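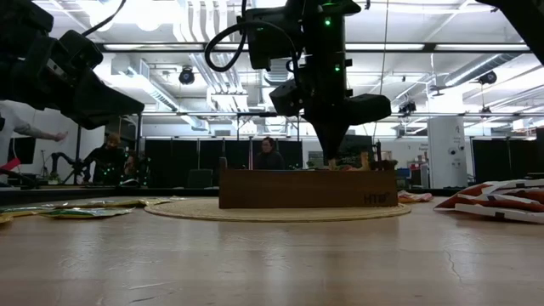
グリッパーの予備は、今期の予算で買うべきか、来期に回すべきか。
今期に買う。ただし予備の指先とケーブルまで込みの見積で買い、本体だけの安い見積には乗らない。

作業ノート 2025年7月11日(金)

朝いちで結論だけ先に書いておく。去年のノートを読み返したら、三ページ悩んだ末に結論が書いていなかった。自分の字で「要検討」とあって、その下は白紙。検討した記憶はある。記録がない。

今日の作業は箱からの取り出し。丸いジュートのマットの上に茶色い木箱、その口に黒い指先を少し差し込むところまで下ろす。箱は前面の右端に「HT」と入っているやつ。指先が細くすぼまるので、箱の縁との間に余裕があるのはありがたい。幅の広い指を買いたいという意見が前から出ているが、この箱を前にすると、広ければいいとも言いにくい。カタログの把持幅の欄には「最大」しか書いていない。こちらが知りたいのは、閉じたときに先端がどれだけ細いかのほうで、そこはたいてい図面を請求しないと出てこない。請求すると営業の人から電話が来る。

見積の件。

Flamnessが892千円、Sonitzが981千円。どちらもグリッパー一式、税抜。紙の上ではFlamnessの勝ち。Wardは見積の一行目だけ見て「じゃあFlamnessで」と言って席に戻った。決断の早さは見習いたい。

ただ、Flamnessの「一式」には指先の予備が入っていない。ケーブルも別。取付プレートは「お客様にてご用意ください」。この一文、どの会社の見積にもだいたい同じ位置に、同じくらい小さな字で書いてある。書式を配っている人がどこかにいるのではないかと思う。
Sonitzは指先の予備とケーブルと取付プレートまで入って981千円。保証は3年。Flamnessの保証期間は見積に記載なし。問い合わせたら「標準保証です」と返ってきた。標準とは何年か、と再度メールした。返事待ち。

納期はSonitzが60日。Flamnessは「受注後ご相談」。ご相談の結果が早まったことは、私の経験では一度もない。

Litariにも声はかけた。ウェブの問い合わせフォームに仕様を全部書いて送ったところ、「仕様をお知らせください」という自動返信が来た。それきりなので今回は外す。

(昼)

Ehsanと予算表の突き合わせ。彼の表では、アームまわりの消耗品が全部「その他」に入っていた。ケーブルも、指先も、ねじも、養生テープも、先月のクランプも。「その他」が一番大きい費目になっている表を初めて見た。せめて次の形に割ることにした。

 アーム本体・修理
 グリッパー本体
 指先(消耗品扱い)
 ケーブル・コネクタ
 架台・治具
 作業対象の小物(箱、マット、布もの、袋類)
 その他

最後の行を残すかどうかで少し揉めた。残した。消すと、みんな別の行に嘘を書くようになるから、というのがEhsanの主張で、これには反論できなかった。

小物の行は金額としてはわずかだが、前から独立させたかった。経理に出すときに説明が要るのは、いつも高い装置より安い小物のほうだ。アームの請求書は黙って通る。マットの領収書には付箋がついて戻ってくる。「用途:敷物」では駄目だったので、今回からは「把持対象の支持面」と書く。ものは同じである。
布ものも同じで、ギザギザ柄の赤茶と白の縞のあれを、費目名で何と呼ぶか決まらない。Ehsan案は「柔軟物」。Ward案は「布」。Wardのほうが正しいが、通るのはたぶんEhsanのほう。

ケーブルについて。手首の上のほうで黒いケーブルが輪になって外へ張り出している取り回し、あれを標準にするなら、購入時にケーブル長をそれに合わせて指定しないといけない。今の発注書テンプレートには長さの欄がない。ない欄は埋められないので、毎回「標準長」が届き、毎回足りるか余るかする。余ったぶんは束ねる。束ねたものが引っかかる。テンプレートに欄を足す。担当、私。六月にも同じことを書いた気がするので、今日やる。

→ 足した。ついでに「コネクタの向き」も足した。

(午後)

Pirzadaの架台の話。Wardがもらってきたパンフレットによれば、アームの取付位置を後から自由に動かせるらしい。いま欲しいのはまさにそれで、真ん中の一本が机の手前や奥の物に届くかどうかと、左右から別のアームが入ってくるときの取り合いが、毎回現物合わせになっている。アーム同士の距離が近いと、手首の横に張り出した箱形の部分が先に心配になる。指先の干渉は誰でも気にするのに、横の張り出しは図面に描いてあっても見落とす。去年の私のことです。

ただし値段が載っていない。パンフレットで値段の載っていないものは、載せられない値段だと思っておく。今期は問い合わせまで。見積が来ても驚かないように、Ehsanには先に「驚くな」と伝えた。「何に?」と聞かれた。まだわからない。

天井のカメラの増設はやらない。何度も議題に上がっては消えているので、理由を残しておく。いまのドーム形のものがレールに付いていて、足すなら取付金具と配線と校正のやり直しがついてくる。校正のやり直しは費目にならない。費目にならないものは予算表の上ではただなので、安く見える。実際には誰かの一週間が消える。だいたい私の一週間である。見えない場所があって困っている、という具体的な例が集まったら再検討。例はノートの後ろに貼っていくこと。いまのところ一枚も貼られていない。

机の天板も同じ扱い。照明の反射が気になるという声があり、つや消しのものに替えたいという案が出た。照明の下では確かに表面がうっすら光る。が、マットを敷けばその範囲は隠れるし、天板の交換はアームの位置合わせからやり直しになる。つや消しシートの小さいのを買って、一角で試す。これは「その他」で買える。早速「その他」が役に立ってしまった。

買い方の方針、書き直し。

・グリッパーはSonitz。指先の予備込みの現見積で。Flamnessから保証の返事が来て、かつ付属品込みの再見積が下回ったら考え直す。来週いっぱい待つ。
・指先は本体と同時に買う。後から単品で頼むと送料のほうが目立つ。
・架台はPirzadaに見積依頼のみ。
・カメラ、天板は見送り。
・小物は月ごとにまとめて一枚で申請する。ばらで出すと付箋もばらで戻ってくる。

Wardに読んでもらったら「長い。Sonitzを買う、でいいのでは」とのこと。それはそうなのだが、秋に「なぜ安いほうにしなかったのか」と聞かれるのは私で、そのときこのページを開いて見せるために書いている。朝はFlamnessと言っていた人に短くまとめられるのも釈然としない。

Ehsanからの書き込み(付箋を転記):
「減価償却の区分、グリッパー単体で資産にするのか、アームの付属品にするのか先に決めてほしい。去年は片方ずつ違う。」
確認した。本当に片方ずつ違った。しかも両方に私の印がある。経理に聞く。聞き方を考えてから聞く。

型番の控えは棚卸しのファイルに移した。現物のラベルと台帳の型番が末尾一文字だけ違うものがあり、どちらが正しいかは箱を捨ててしまったので不明。購入時の外箱は、少なくともラベル面だけ切り取って残すこと。棚が段ボールの切れ端だらけになるのは承知の上で言っている。

残り
 経理へ区分の件(月曜)
 Flamness、保証年数の返事を催促
 Sonitzに図面請求。閉じたときの先端幅と、手首側の横方向の張り出し。どちらも寸法入りで
 Pirzadaにメール、Wardに下書きを頼む。短くていい。得意だと思う
 つや消しシート
 発注書テンプレートの旧版を共有フォルダから消す。消さないと必ず誰かが旧版で出す

追記、夕方。Flamnessから返信。「保証につきましては標準保証となっております」。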